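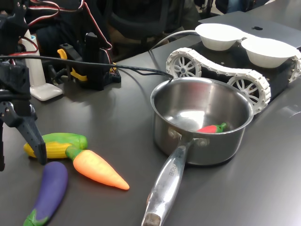

A toy corn cob, carrot and eggplant beside a steel saucepan holding a small red chili pepper.

The Play Kitchen Grows Up

Few categories in the Florer lending collection are requested as often as the toy kitchen. The collection, housed on the upper floor of the Darnell building, holds 766 pieces of pretend food, and families and schools borrowed from it 2,389 times in the year before this issue went to press in October 2019. Vegetables lead every other group.

Vesela Ionescu, who oversees the collection, attributes the demand to a change in how the sets are lent. Plastic produce formerly went out in sealed boxes with miniature pans to match. It is now paired with full-size cookware, including stainless steel saucepans of the kind found in any household.

"A child knows the difference between a pan and a picture of a pan," Ms. Ionescu said. "The weight matters, and so does the sound when a pepper drops in."

Selection favors pieces that can be recognized at a glance. Corn must show its kernels and husk, and a carrot must keep its green top. Small items such as chili peppers are lent only to groups with children over the age of 2, and are checked individually on return.

The Chaudhry bequest will add a further group of fruits in December. Borrowers in Stistholm may reserve them at the front desk.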